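Is "Cutia" really a hit, or are the opening weekend numbers padded?

Asked by Kenneth Aitken

I keep a little spreadsheet of limited releases, mostly for my own amusement, and I'm stuck on Cutia. The distributor, Nuvora, put out a press note saying it sold 2,474 tickets over its opening weekend on 49 screens. The chart I normally use has it at 2,094 for the same three days. Both call it the best opening yet for a Halász picture, which makes me wonder what the earlier ones did.

I went to an early evening showing and there were plenty of seats left. I know one theater proves nothing. But the trailer people keep saying "packed houses" and I would like to know whose houses. Can a gap that size be a simple counting difference, or is somebody rounding up in their own favor? And which figure would you put in the sheet?

Edited to add: yes, I did read the press note to the end. It doesn't say what counts as a ticket.

Marion Gunn

It can be a counting difference. The usual suspect is previews. If Nuvora ran paid previews before the official opening, they can fold those into the weekend and plenty of distributors do. The chart you use may start the clock on opening day. The gap here is 380 tickets, and a handful of busy preview nights would cover that easily.

The other one is late reporting. Small theaters send their numbers in when they get around to it, so a chart that closes early will miss a few screens. Check whether your chart has been revised since you copied the number down. Mine gets changed for weeks afterward and they don't flag it.

I'd be more suspicious of the word "hit." Divide either figure by 49 screens and you get a bit over 50 people per screen at best, for the whole weekend. Spread that over several showings a day and "packed houses" starts to look like wishful thinking. A film can have a director's best opening and still be playing to empty rows – those two things get mixed up all the time. 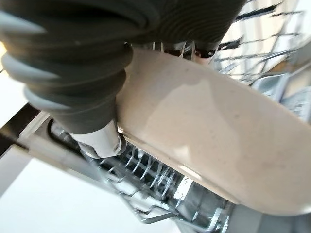
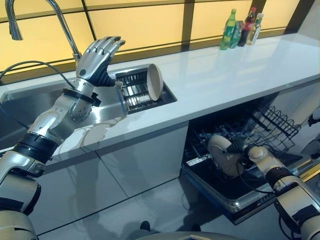 Robot hands at a kitchen sink, with a dish rack

For the sheet, use the chart number and put the distributor's in a separate column with "claimed" at the top. Don't average them. An average of two numbers that measure different things is a third number that measures nothing.

Blair Dunbar

numbers are always fake, all of them. saw it in January at a festival and thought it was boring. Flesov's last one was better and that made no money either

Flora MacRitchie

Marion is right about previews, but I wouldn't assume it. Write to the distributor and ask if the total includes previews and free tickets. Free ones are the bit I'd worry about. I worked in a box office for years and we had opening weekends where half the front section was guests of the distributor, every one of them scanned at the door like a paying customer. Whether they ended up in the published total depended on who was filling in the form.

Also look at the second weekend before you call it anything. If it drops to 2 or so screens, you have your answer.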